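Notebook, April — Cirora arm, cup pick task

Fault on the gripper during the cup runs, so writing it up properly while I still remember the order of it. Tahira was on the pendant for most of the afternoon and I was on the log. Shazia came in for the last part.

What we were doing: the paper cup pick for Plerkeo, same as last week, with the cups lying on their sides on the white table. The arm comes down over the open end, one finger goes inside or close to the rim, the other stays outside, close, lift, set down upright by the plate. Target grip force is 6 N. Aim for the session was 40 picks.

What went wrong: on pick 8 the fingers closed, the controller reported a good grip, and then the close command didn't stop. The position reading kept creeping in and the motor current went up with it. Tahira hit the stop button. The arm stopped straight away. The fingers stayed shut and the cup was crushed flat at the lip. We had to back the fingers off by hand with the power down, and they were stiff.

No injuries. Nobody was inside the taped line at the time. But I had been reaching in between picks to turn the cups, with the arm only paused and not locked out, and I shouldn't have been. If it had done the same thing on a pause I would have had a finger near it. This goes in the near-miss book as well and I've asked Shazia to sign it.

We threw the crushed cup away, powered up, homed, and stepped the same move through at slow speed with the wrist camera on.
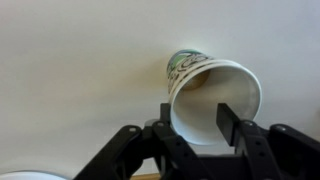
Checks, in the order we did them

1. Stop button. Tested 3 times with the arm moving at low speed and nothing in the gripper. Arm stopped each time. The gripper does not open on stop, and it isn't meant to, but the card on the cell door says "releases grip". The card is wrong. Taken down, needs reprinting.

2. Linkage screws. Went round every joint on both sides with the driver. All tight. No play that I could feel when wiggling the fingers with the power off. Moved the linkage through its full travel by hand and it ran free once it was past the stiff bit.

3. Stiff bit. Near the closed end there's a patch where it drags. Tahira thinks it was there before. I have no note of it either way. Wiped the joints with a dry cloth and got some paper dust out, but the drag is still there.

4. Cable. Pulled the gripper connector at the wrist and looked at the pins. Clean, none bent. Flexed the cable along the forearm with the force reading on the screen. The reading dropped to zero for a moment when I bent it just behind the clamp. Did it again, same thing. Tahira did it, same thing.

5. Settings. Force limit was set as we left it. The current limit, which ought to catch this if the force reading goes, was at the factory value. We had lowered it in February for the foam blocks. It must have gone back when the Ernine controller was updated, and we didn't check after the update.

So two things together, as far as I can tell. The force signal drops out at certain wrist angles, the controller sees zero and carries on closing, and the current limit that should have stopped it was too high to do anything useful against a paper cup. Either one alone would probably have given us a failed pick and a message.

I'm not certain about the wrist angle part. Pick 8 was the first one where the cup was turned well round to the right and the wrist had to twist to follow it. Picks 1 to 7 were all closer to straight on. It fits, but it's one pick.

To try and get it to happen again we put the current limit back down to our old value and made everything slow, with Tahira's thumb on the stop the whole time. Two cups out, and the arm sent to the right-hand one so that the wrist would have to turn. Lockout on whenever either of us went to the table, including just to nudge a cup. 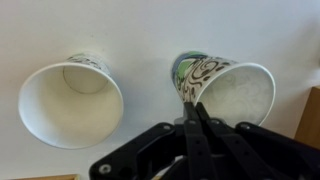
The force reading flickered on two of the six tries and went to zero on one. On that one the current limit tripped and the gripper stopped closing with an overload message, so the lower limit does its job. Log saved in the Cirora folder under faults. The times in it are an hour out as the controller clock hasn't been changed over.

Shazia's view, when she'd read through it, was that the cable is the fault but the limit is the thing to worry about, and I agree. Cables go. She also asked why there's no check in the code for the force reading dropping to zero while the fingers are still closing. There isn't one. I wrote that part and I assumed the controller did it.

Cell is locked off and tagged. Key is with Shazia.

To do

New gripper cable from Cisneros, and a spare. Tahira is ordering.
Re-route behind the clamp with a bigger loop so it doesn't bend there — the current loop is far too tight.
Settings check after every controller update, on paper, signed. Current limit first on the list.
Code: stop and hold if force reads zero during a close. Me.
Reprint the door card. It should say the gripper stays closed on stop, and how to back it off by hand.
Lockout before reaching in, every time, pause doesn't count. Telling the rest of the group at the next meeting.
Look at the stiff patch with the linkage off the arm. Not urgent but I don't want to forget it.

Plerkeo told that the remaining picks will be late. No date given to them yet, depends on the cable.

Added later, 4.40 pm: bent the old cable again with the meter across the force line, off the arm this time. Open circuit at the same spot, comes and goes. Labelled it and put it in the drawer under the bench, please don't use it for anything.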